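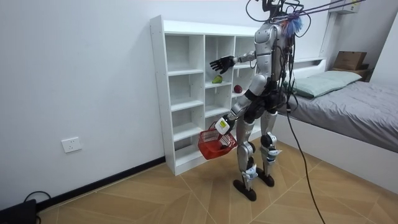
Spring walkthrough, Flolen guest cottage, 23 April 2018. I do this one every year before the first guests come, and I always start in the small bedroom, on my knees with a flashlight. A tall open cubby shelf like the white one against the wall is the first thing I put my hands on. Give it a good tug near the top. If it rocks at all, it needs a strap into a stud before anybody sleeps in here!

Shelf strap: OK. I added a second screw in March and it hasn't budged.

Smoke alarm, bedroom: OK. Tested, very loud, my ears are still ringing.

Smoke alarm, hallway: FAIL. It chirped at me the whole time. New battery is on the list (the Vemow ones take a 9-volt, and of course I only brought AAs).

Window opens fully: OK, but stiff. I rubbed a candle stub along the track and it's better now – not great, better.

Outlets: 13 checked, all good except the one by the kitchen sink. The test button does nothing. I taped it over and shut off the breaker.

Hot water: 102 at the bathroom tap after a minute of running. Fine for showers, a bit cool for dishes, so I left the dial alone.

Fire extinguisher: OK. Needle in the green, pin in place. Moved it 4 feet closer to the door, where you can reach it without leaning over the stove.

Porch steps: second one is soft at the left end. I poked it with a screwdriver and didn't like how far it went in. Use the side door for now, please.

First aid kit: low on bandages, burn cream expired. Drorkier sells a refill pack for 15 dollars and I'll grab one on Saturday.

Still to do: hallway battery, sink outlet, porch step, dryer vent (ran out of daylight).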